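Section 8: Running the Door Demo on Open Day

I wrote this section after our October open day at Kakis, when I had the arm, a crowd, and a set-up guide that skipped straight from "power on" to "enjoy your demonstration." So this is the longer version. If you've done the bench demo in Section 7 you already know most of the moves, but doors are their own kind of trouble, so please read it through once before people start showing up.

What you need

The arm on its rolling base, charged overnight
The tablet with Hasard installed and signed in
The stop button, with its lanyard
Floor tape
A door with a lever handle (round knobs are a whole different routine, see Section 11)
The spare set of fingertip pads from the Prikance case

Before visitors arrive

1. Pick your door. You want a lever, good light, and a room on the other side that you don't mind people peeking into! Walk through it yourself a few times. If it sticks for you, it'll stick for the arm, and you'll be standing there explaining humidity to a bunch of eighth graders.

2. Make sure it's unlocked. I know, I know. I did my first rehearsal against a locked door and spent a good while blaming the software. Take the key out too, if there is one, and put it in your pocket.

3. Tape a line on the floor for the visitors. I put ours 8 feet back from the base and it felt right, close enough to see the fingers and far enough that a toddler needs a head start.

4. Roll the base into place and set both brakes. Push it with your hip. If it moves at all, the brakes aren't down.

Caution: Don't set the brakes on a rug. The base creeps on carpet, the arm ends up aiming at where the handle used to be, and the fingers can scrape the wood.

5. Open Hasard and tap Warm Up. The arm goes through its stretches, and yes, people love this part, so if you've got early birds you can save it for them. Keep your hand on the stop button the whole time.

Teaching the handle

This is the bit where I slowed way down, and I'd tell you to do the same.

6. Tap Free Move and bring the gripper up to the door by hand. Come in low, under the handle, with the fingers open. I used to come straight at it from the front and kept bumping the lever on the way in. From underneath you have a lot more room to fix things.

7. Stop there and tap Save Start. You'll come back to this spot between every run, so make it a comfortable one, with a hand's width of air between the fingertips and the door.

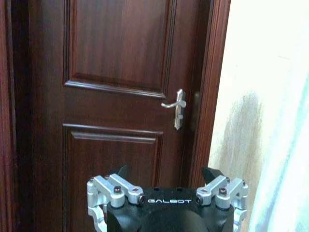
8. Check the wrist view on the tablet before you go any further. You should be able to see the whole handle and at least one edge of the door. If the lever is hidden, back the arm off and save the start again (the new one writes over the old one, you don't have to delete anything).

9. Look out for glare. A shiny door will throw window light right back at you, and the handle finder gets confused by it. Pull the shade or swing the base a little to one side, then tap Find Handle.

10. When the box on the tablet settles on the lever, tap Accept. If it settles on something else, like a hinge or a light switch, tap Try Again. Three tries is my limit, and after that I go back to step 6 and start fresh.

11. Tap Slow Run. The arm goes up, closes on the lever, presses down, and backs away with the door or leans into it, whichever direction you picked in the settings. Slow Run takes 27 seconds from start to finish on our door. The regular run takes 19, and I only use that one when the room is getting restless.

Note: Please set the door direction before the first Slow Run. The default is Push. Ours is a Pull door, and you can guess how I learned about the default.

Caution: No hands near the lever while the arm is moving, yours included. It's so tempting to help it along. Don't! Hit stop, wait for the tablet to go gray, and then fix whatever needs fixing.

While people are watching

12. Tell them what's about to happen before you tap anything. I say it reaches, it grabs, it presses, it goes. That's plenty. Folks will ask the rest on their own.

13. Let a visitor press the Run button on the tablet, but you hold the stop button. Always you.

14. After each run, close the door yourself and tap Return to Start. Give it a second to settle before the next person steps up.

15. Every so often, feel the fingertip pads (with the arm stopped). If they've gone slick, wipe them with a plain damp cloth and dry them. The Maldonado handbook says pads are good for 400 grips, and I write a tally on a strip of tape on the base so I don't lose track.

If the arm misses the handle

It happens, and the crowd usually cheers anyway. Tap Return to Start and run it again on Slow. Two misses in a row means the base has shifted, so check the brakes and redo steps 6 through 10.

If the arm holds on and won't let go, press stop, then hold Release on the tablet until the fingers open. Support the wrist with your other hand while you do it, it's heavier than it looks.

Packing up

16. Tap Park and wait for the arm to fold all the way in. Then brakes off, tablet on the charger, and peel up that floor tape the same day, because by morning it leaves gunk.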